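Lirnside Cafe Bets on Smaller Plates, but the Math Is Thin

Zabala says its new tableware will cut food waste by 27 percent. It would help to know how anyone arrived at that.

The catering company, which runs the public cafe at the Lirnside center, announced on 28th June that it is dropping its old dinner plates in favor of a smaller round one with a raised rim. The new plate comes from Plivisine, a tableware supplier, and is sold in pale pink. It will be used for everything from the hot lunch to the fruit and snack counter, where most of the center's younger visitors eat.

The idea behind the switch is an old one. Give people a smaller plate, the thinking goes, and they take less food, eat more of what they take and scrape less into the bin. Zabala's announcement presents this as settled. It goes further and claims that the color matters too, saying that a soft pink makes fruit "stand out" and encourages children to choose it over chips.

That is a lot to ask of a plate.

The company points to a trial it ran at the snack counter last November. According to a two-page summary, the trial lasted 16 days and covered 72 meals. The summary does not say how leftovers were weighed, who did the weighing, or whether the same food was served before and after the change. It also doesn't mention that the counter switched to a shorter menu during the same month, a change regular customers will remember because the soup disappeared. Fewer dishes on offer could easily mean less food thrown out, whatever it was served on.

Then there is the matter of portions. Zabala has confirmed that prices will stay where they are. It has not confirmed that customers will get the same amount of food for them. Asked directly, the company said portions would be "right-sized for the new format," which most people would read as smaller. If so, the savings may be real enough, but it is worth asking whose savings they are.

The plates will be set out on plain white tables, with no tray and no paper mat underneath. Zabala says this keeps attention on the food. It also keeps attention on the bill for mats, which the cafe will no longer have to pay.

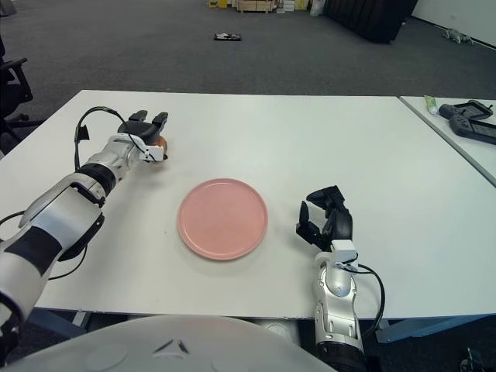
Tsehay Ejigu thinks the doubters are making too much of it. In her view a lighter plate with a proper rim is simply easier for small children to manage, and an orange or a few grapes won't roll off it the way they did with the flat ones. She said she would have been happy with the change even if the company had never mentioned waste, and that she wished it hadn't brought color into it at all.

That may be the most sensible case for the new plate so far, and it is one the announcement barely makes. The word "rim" shows up once, near the end, after several paragraphs on mood and appetite.

Elis Owen was less generous. He said he had paid for lunch at the cafe every week for seven years and had never left anything on his plate, so he did not see what he was being cured of. He would like the soup back.

Durability is another open question. The finish is matte, and matte tableware has a habit of showing gray knife marks after a season of heavy use. Plivisine rates the plates for daily commercial washing but gives no figure for how long the surface holds up. If the cafe ends up replacing them every year or two, some of the waste it hopes to keep out of the food bin will go out by another door - and broken plates can't be composted.

Zabala said the old plates have been passed on to Vondisetti, a secondhand catering dealer. It would not say how many were handed over or what was paid for them.

The company plans to publish waste figures for the full cafe in November. It said these would cover the hot lunch as well as the snack counter, and that the method would be explained this time. It has not agreed to publish portion weights alongside them. Without those, a drop in leftovers would tell customers very little about the plate and possibly a good deal about the size of the ladle.

The new plates go into use across the cafe next month. Customers who want a second helping will be charged for it, as before.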